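最后更新：2025年12月2日

本站使用 Cookie 以改善您的阅读体验。继续浏览即表示您同意我们的 Cookie 政策。

2025年12月2日　生活版　本刊记者

毛衣不进衣架：一位上门整理师的叠衣偏见

她进门第一件事是找插座，第二件事是问有没有热水。衣柜排在第三。

“衣柜又不会跑。”她说。

在Prilora做上门整理做到第四个年头，她对衣柜已经没有什么敬意。Prilora是一家只接小户型的整理公司，客户多半住单间，床、饭桌和仓库常常是同一样东西。她不肯在文章里留名字，理由是亲戚看见了会叫她过年去帮忙。我们约在十一月的一个下午，地点是她指定的一家面馆，她吃完面才肯开口，开口之前先把我搭在椅背上的围巾拿过去叠了。

我问她，换季整理最难的是哪一样。

“毛衣。”她答得很快，“衬衫有骨头，牛仔裤有脾气，毛衣什么都没有。你把它叠成什么样，它当面答应你，转身就忘。”

她对挂毛衣的人怀有一种近乎宗教性的不满。厚针织挂上半个冬天，肩头会鼓出两个小包，穿的人像背着一对没长成的翅膀。她说自己见过一件开衫，袖子垂得比主人的胳膊长出一截，主人坚持说买来就是这样的。“我没拆穿。人家付了钱的。”

那么该怎么叠？她的办法听上去十分平淡：找一块硬的、平的东西垫着，衣服正面朝下铺开，两边往中间收，袖子顺着身子折回来，再从下往上对折一次或者两次，看柜子有多深。领子留在最后管。带领子的毛衣要先把领尖捋平，压得太死，来年拿出来就是一道永久的折痕，穿上像刚被人训过话。

“重点在那块硬的。”她用筷子敲了敲桌面，“你在床上直接叠，床垫是软的，你往下按，它往下躲，叠出来的东西中间厚两头薄，像个枕头。”

垫什么都行。她用过茶几板、画板、行李箱盖，还用过一位客户的折叠麻将桌面，那一次客户全程站在旁边，生怕她刮花。市面上有专门的叠衣板，她手里那块是Dullum的，开合处已经松了，只剩下当平板的功能。她觉得这样反倒更好使。

“叠衣板叠T恤是天才，叠厚毛衣是灾难。板子一翻，毛衣飞出去，你还得下床去捡。”
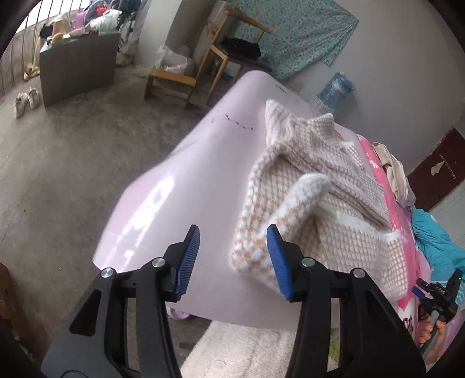 她接着说到厚度。按她的标准，一件粗针毛衣折好以后，放在手掌上不应该往两边耷拉，也不应该硬得像块砖。耷拉是折少了，像砖是折多了。折多的人通常柜子小，心也急，总想把毛衣塞进放袜子的抽屉里。她劝过几位，效果有限。

“他们会说，你看，塞进去了。我说是，塞进去了，那你现在拿出来给我看看。”

花纹也有讲究。千鸟格、菱形格这类带图案的针织，她习惯把花纹最完整的一面留在外头，叠完一眼就能认出来是哪件。素色的毛衣她会让领口或者袖口的罗纹边露一点，也是为了好认。有人觉得这是审美，她说是懒，一个不想在早上七点把整摞毛衣翻倒的人，自己摸索出来的懒。

我提到网上流行的竖着收纳，她放下了茶杯。

“竖着放，薄的可以。厚毛衣竖着放，抽走一件，剩下的全躺下了，跟一排喝多了的人似的。”她建议厚的还是平摞，最重的在底下，一摞不超过四件。第五件在理论上当然能放，她说，理论上你也可以天天早起。

关于工作场地，她的要求低得让人感动。多数客户家里没有可以摊开衣服的桌子，床是唯一的平地，于是床上先要清出一块。清出来的东西去了哪里呢？去了椅子上。椅子上的东西去了凳子上。凳子上的去了地上，最后由某个塑料袋收留。她管这个叫“搬家式整理”，每件东西都挪了窝，总量一样没少。

“头一个小时基本都在干这个。客户很有成就感，出一身汗，跟我说，哎呀，真是收拾出来好多。”

她并不反对塑料袋，也不反对纸箱。她反对的是没有名字的塑料袋。一只袋子在屋里放过两个月，主人就会忘记里面是什么，同时又坚信里面的东西很重要。她打开过的袋子里，有装着另外一只袋子的，有装着说明书而机器早就不在了的，还有一次装着一件毛衣，是客户以为落在前任家里、为此生了很久闷气的那件。

“后来呢？”我问。

“后来她说这件其实也不好看。”

Prilora给整理师发过一本手册，规定每件衣物要先做“去留判断”。手册里还附了一张流程图，她数过，从拿起一件衣服到放下，中间有10个菱形框。她自己只问一句：去年冬天穿了没有。穿了就叠，没穿就再问一句：想不想今年穿。客户说想，那也叠，放在最上面。放在最上面而到开春还没动过的，她下次上门就不问了。

“我不逼人扔东西。扔东西那个爽劲儿是我的，后悔是他们的，这不公平。”

价钱她倒不避讳。上一单是Sisodia公寓的一个单间，结账651元，包括换季衣物、床下和一个她形容为“有自己想法”的柜子。同一栋楼里还有人问过能不能只叠毛衣，按件算。她想了想，没接，怕这种生意传开以后，楼里再没有人肯自己叠衣服。

防虫的事她讲得比较正经。收之前要干净，要干透，这两条没有商量。樟木块她会用，隔着纸放，不直接贴着毛线。收纳袋她偏爱透气的布袋，Griltalano有一款带透明小窗，她买了2个，一个自己用，一个被母亲拿去装了花生。抽真空的压缩袋她只拿来对付被子。

“毛衣抽了真空，拿出来像张饼。你挂也不是，蒸也不是，只能跟它道歉。”

临走前，我问她自己家是什么样子。她低头找手机付账，找了好一会儿。

“我家毛衣叠得很好。”她说，“别的你就不要问了。”

围巾她叠成了一个规整的长方形，推回到我面前。外头正刮风，我只好当着她的面把它抖开。

订阅生活版电子通讯，每周二送达您的邮箱。您可随时退订。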